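Lelter 4 SDK for mobile app developers

Lelter 4 is a build and test kit for teams shipping apps to phones, tablets and set-top boxes. It runs on a local machine or on a shared build server and keeps one project file for all targets.

What is included

Command-line compiler and packager
Compatibility checker with 123 rules
Log viewer with search and export
Wogan plug-in for existing editor set-ups

The compatibility checker reads a finished package and lists calls that have been removed or changed in the target system version. Results are grouped by source file. A rule can be switched off per project, and the change is recorded in the build log.
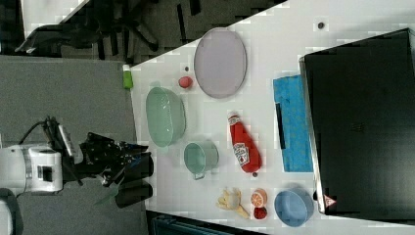
White tabletop and black multi-fingered gripper.

Licensing

Each licence covers one named developer and 17 device profiles. Further profiles are sold in packs of 30. Build servers need a separate licence, whatever the number of users. Projects made in Lelter 3 open without conversion, but cannot be saved back to the older format.

Requirements

40 GB of free disk space
64-bit operating system
Network connection for activation only

Updates are released each March. Support is provided by Lalleo from its Goltuvbridge office. Licence queries: Mali Rosser. Technical queries: Saimi Salminen.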